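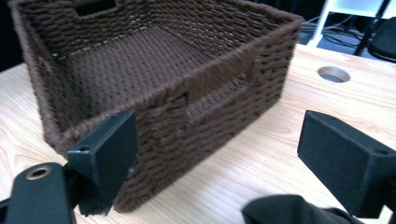 Cleaning and Storing Woven Cord Baskets

These steps cover paper cord, seagrass and rush. Wire-framed baskets need one extra check, given under Drying.

Dust removal
Empty the basket, turn it over and tap the base. Vacuum with a soft brush head on low suction, following the rows of the weave. Crossing the rows lifts loose fibers. Handle openings collect lint along the wrapped edge; use a dry paintbrush there. 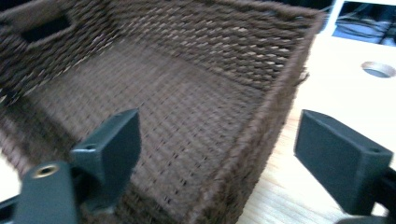
Spot cleaning
Add 2 drops of dish soap to a cup of cool water. Wring the cloth until it no longer drips. Test on the underside first — dark dyes can bleed. Blot each mark and stop if color comes off on the cloth. Paper cord swells when soaked, so never put it under a faucet.

Drying
Stand the basket on its side in moving air, out of direct sun, and turn it after five hours. On wire frames, press a tissue into the corners and look for rust.
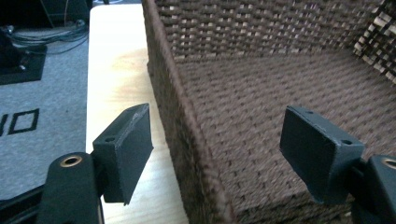

Loose ends
Trim fuzz with small scissors held flat to the surface. Tuck a lifted strand under the next row with a blunt needle and a dot of white glue. Clamp for 11 minutes. Tharun Thampi uses clothespins for this, which work on rims but mark soft cord.
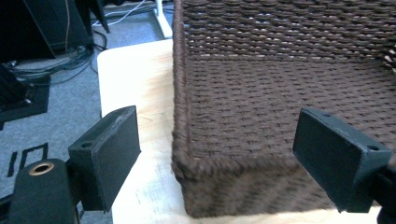 Storage
Nest baskets only when fully dry, with a cotton sheet between them. Keep heavy items off the rim.

Revised in May by Maricruz Espinoza.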